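Search this blog Go

Can a machine do my chores yet

Print | E-mail this

Short answer no. Longer answer, sort of, if your chores are all the same shape.

Went to the Drillow open day with Callum Geddes, who packs orders at Fanside and wanted to see what's coming for his job. Big arm, conveyor, boxes. 125 boxes lifted and stacked while we ate our sandwiches. Not one dropped. Callum went a bit quiet.

Then the home demo - different story. Folding a towel took 4 minutes. A T-shirt, longer, and it came out like a samosa. The guy kept saying the next version would be quicker. Maybe. They said that in July too.

Thing is, boxes are easy. A box stays a box. Cloth goes wherever it likes and looks different every time you put it down. My friend Leokadia Wieczorek fixes packaging lines at Jendside and she reckons anything squashy or tangled adds years. Her line does 1,000 cartons before lunch and stops dead if one flap is bent. One flap!

So at home I'd forget laundry for now and ask about the small stuff. Sorting the scrunchies. Getting a hair tie off another hair tie. Picking up a pearl bracelet without dragging half the tray along with it. I do that half asleep, no thinking, and I'd guess its harder than anything on Callum's conveyor. Soft things, stretchy things, beads that roll, all in one heap.

Would I pay for it? For dishes yes. For a tray of hair stuff, no, but I'd want to see it done before I beleive the dishes.

2 comments | Share this post | Print
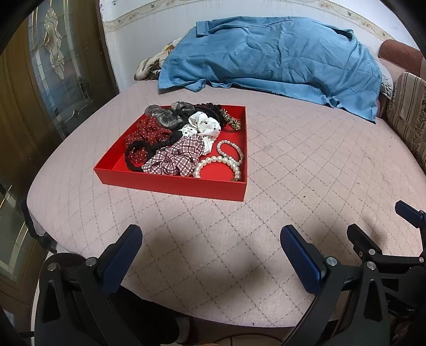 Leokadia says give it time, and she's usually right about machines, so I'll go back to Drillow next year and see if the towel is any faster. Taking my own towel. Theirs was suspiciously stiff.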